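Workshop notebook, May, 7:40 in the morning, coffee in hand

Well, the Tunstall is back on the bench again, and I have to say I was glad to see the old girl, even if she came in on the back of Wendy Holroyd's trailer with a flat rear tire and mud up to the headlight. For anyone picking this up after me, it's the little 125 with the dented tank that we did the clutch cables on last fall. Wendy says it starts fine cold, runs for as long as it takes to get to the far side of Prernell, and then dies at the first stop sign and won't catch again until it has sat through most of a lunch.

My first thought was the coil, and I'm writing that down so you can all tease me about it later. I pulled the seat and the side covers and had a look at the wiring while I was in there (oh my, the wiring). Somebody before Wendy ran a length of lamp cord from the key switch down to the coil, joined it with what looks like candle wax and electrical tape, and tucked the whole business behind the battery box. It does carry current. I checked it three times with the meter, wiggling as I went, and it never dropped out once. It's coming out anyway! I've got a yard of proper wire set aside in the drawer under the vise, so please leave it be.

Got her running at 8:15 or so and let her warm up on the stand with the big fan on the engine. She idled nicely, a bit rich by the smell, and then quit just like Wendy said. Spark was still good and blue with the plug held against the head, so there goes my coil. The carb bowl, though, was nearly dry. I opened the gas cap to peek at the level and heard a nice long suck of air, and when I pushed the starter a minute later she fired right up.
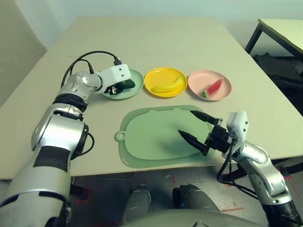
Plates and play fruit on the tabletop, green cutting board nearer the front.

So, the cap vent. Took it apart over a rag and found the little passage packed solid with what I believe is old tank sealer, the gray kind that never lets go. I tried a fine wire first and then solvent, and then the wire again, and got a pinhole through it, but I don't love it. A Closura cap from the parts shelf has the same bayonet fitting and is a hair taller. I put that on for the test and let her idle for 7 minutes with no trouble, then took her up the hill and back, and she was still running when I rolled in. I'd like a longer ride before I call it, all the way out to Prernell and with a stop or two.

Other things while she's here. The rear tube has a patch on top of a patch, so that's a new tube. Chain is tight in one spot and loose everywhere else, and the sprocket teeth are starting to hook, so I priced the Cledar set at 478 with both sprockets, which made me sit down for a minute. I'll call Wendy before ordering anything, as she may want to nurse the old one through the summer, and I wouldn't blame her a bit.

Odometer cable is off and hanging on the nail by the window. Needs grease before it goes back on.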